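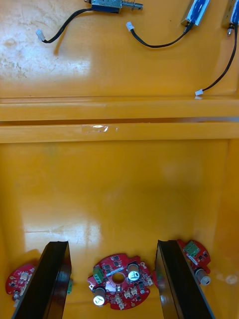
協働ロボット運用ルール検討フォーラム
トップ > 作業標準・安全 > 部品供給・トレイ管理
件名:混載トレイからの基板把持に関する作業標準(改訂案)について
状態:継続審議 返信 7

投稿者:sturari_hinkan
投稿日:9/8/26

関係各位

品質管理課より、部品トレイからの自動取り出しに関する作業標準の改訂案を提示いたします。現行版は昨年11月に制定したもので、単一品種のトレイを前提としております。現在のKiranceセルでは、黄色トレイの上段にケーブル付きソレノイド、下段に赤い円形基板を置く混載運用が行われており、現行版の適用範囲を外れています。

改訂案の要点は次のとおりです。

4.1 ソレノイドは上段、基板は下段に置くこと。段をまたぐ配置を禁ずる。
4.2 ケーブルおよび白色コネクタは上段の範囲内に収め、仕切りの畝を越えさせないこと。
4.3 基板は外周のみを把持すること。端子台および電解コンデンサへの接触を禁ずる。
4.4 基板同士を重ねて置かないこと。
4.5 把持1000回ごとに指の内面を清掃し、記録を残すこと。

ご意見は本スレッドにお寄せください。

投稿者:brodov_seigi

生産技術のBrodov担当です。4.1、4.2、4.4に異存はありません。

4.3について確認いたします。当該基板は外周が波形の輪郭になっており、平板状の指で挟んだ場合、接触するのは山の部分に限られます。「外周のみ」という表現では、どの位置を挟んでもよいと解釈されるおそれがあります。把持位置を図示し、角度の許容範囲を併記すべきと考えます。

また、縁の近くに実装された部品もあるため、指の差し込み深さの上限も必要です。

投稿者:kz_line2

現場の立場から申し上げます。4.3を厳格に適用した場合、トレイの側壁に寄った基板は取り出せません。指を入れる隙間が残らないためです。現在は作業者が手で中央へ寄せておりますが、この手作業についての規定が改訂案に見当たりません。

ロボットが停止していない状態で手を入れる事例が生じれば、把持品質以前の問題となります。4.3より先に、介入手順を定めていただきたく存じます。

投稿者:sturari_hinkan

brodov_seigi様、kz_line2様、ご指摘ありがとうございます。

把持位置の図示については別紙1として追加いたします。介入手順は安全標準の側で規定済みとの認識でおりましたが、本標準からの参照がありませんでした。4.6として参照条項を設けます。

投稿者:Ginevra Lo Presti

安全衛生担当のLo Prestiです。参照条項のみでは不十分と考えます。

安全標準が定めているのは保全時の停止手順であり、稼働中の部品の置き直しは想定しておりません。次の文案を提案いたします。

「トレイ内の部品に手を触れる場合は、作業者自身が停止操作を行い、停止表示を確認した後に手を入れること。指の開閉状態にかかわらず、一時停止中のアームは稼働中とみなす。」

後段は特に残していただきたい箇所です。指が開いて基板の上で待機している状態を停止と誤認した報告が、昨年度中に複数寄せられております。

投稿者:kz_line2

文案の趣旨には賛成いたします。ただし、置き直しのたびに完全停止を求めるのであれば、復帰に要する時間を生産計画に織り込んでいただく必要があります。計画を据え置いたまま規則のみを厳しくすれば、守られない規則となります。

投稿者:kaczmarczyk_hozen

保全より二点申し上げます。

一点目、4.5の清掃周期についてです。Kaczmarczyk製の指パッドは2000回での点検を社内基準としており、清掃を1000回とすれば、2回に1回は点検と同時に実施できます。周期は原案どおりで差し支えありません。

二点目、トレイ自体の管理です。仕切りの畝に透明テープの小片が付いたままのトレイがあります。光を反射しますので、カメラで位置を認識する工程では誤検出の要因となり得ます。光沢のある樹脂面の照り返しについても同様です。受入時にテープ片、汚れ、擦れ跡を確認する項目を加えていただきたく存じます。

投稿者:brodov_seigi

テープ片の除去には賛成ですが、擦れ跡まで不合格の対象とすることには反対いたします。使用中のトレイに擦れ跡が生じるのは避けがたく、上段の軽微な跡は基板の認識に影響しません。判定対象は下段の底面に限定すべきです。

照り返しについては、トレイの合否ではなく照明条件として別標準で扱うのが妥当と考えます。

投稿者:sturari_hinkan

以上のご意見を受け、改訂案を次のとおり修正いたします。

・4.3に別紙1(把持位置、角度、差し込み深さ)を追加
・4.6をLo Presti様の文案に差し替え
・4.7を新設し、使用前にテープ片および異物を除去することを規定
・擦れ跡の判定は下段底面のみとし、限度見本を作成
・4.5は原案のまま

照明条件は本改訂の対象外とし、画像認識の標準に申し送ります。

復帰時間の扱いについては合意に至っておりません。生産管理課の見解を得るまで、4.6は第7版の本文に記載したうえで「暫定」と付記します。側壁に寄った基板の扱いも、別紙1の初稿に含めて改めてお諮りいたします。

このスレッドは継続審議中です。返信にはログインが必要です。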